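Service Desk - Teleoperation and Demonstration Systems
Ticket 820: Gripper closes late during remote demonstrations, Go stone task
Site: Sandulgate
Opened by: Gwendolyn Kowalczyk
Assigned to: Everett Ridgeway
Opened: 13 March 2024
Priority: Normal
Status: Pending confirmation from site

Reported fault
The operator guides the arm from the remote station to the bowl, picks up one black stone and places it on the board. Since the Talell update was installed, the gripper has closed noticeably later than the hand trigger. The operator has usually begun to lift by then, and the stone is left behind. Demonstrations recorded in this condition are not suitable for training, as the recorded trigger signal and the recorded finger position do not agree.

The fault does not occur when the arm is guided by hand with the site button box.

Information requested (E. Ridgeway)
Please supply the trigger log for one affected session, the streaming rate set at the remote station, and a wrist camera still from the approach to the bowl.

Reply from site (G. Kowalczyk)
Log attached. The streaming rate is set to 30. The wrist still follows.

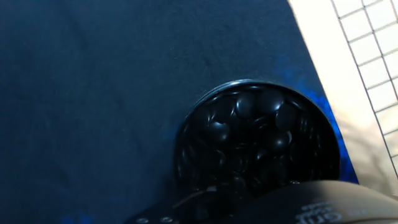
Wrist camera, approach to the bowl of black stones. Board at upper right.

Assessment (E. Ridgeway)
The camera view is acceptable for this task. The stones at the top of the pile can be told apart. There is glare on part of the board, and the site may wish to adjust the lighting before placement is recorded, but this has no bearing on the gripper fault.

The trigger log shows a delay of 900 ms between the operator's signal and the close command. The arm position commands show no such delay. The Talell update restored the trigger smoothing filter to its default setting, which is intended for slow grasps of large objects. Hand guiding bypasses the filter, and this agrees with the site's report.

Action for site
1. Stop recording and place the arm in hold.
2. Open the trigger settings at the remote station and set smoothing to 5.
3. Restart the remote station. The arm controller may be left running.
4. Record a short test session and return the log to this ticket.

Note from S. Boateng, data review
Remote sessions recorded after the update are to be marked as excluded. Please do not delete them. Hand-guided sessions are not affected and remain in the training set.

Update (G. Kowalczyk)
Setting changed and station restarted. Leilani Ferreira will run the test session and attach the log.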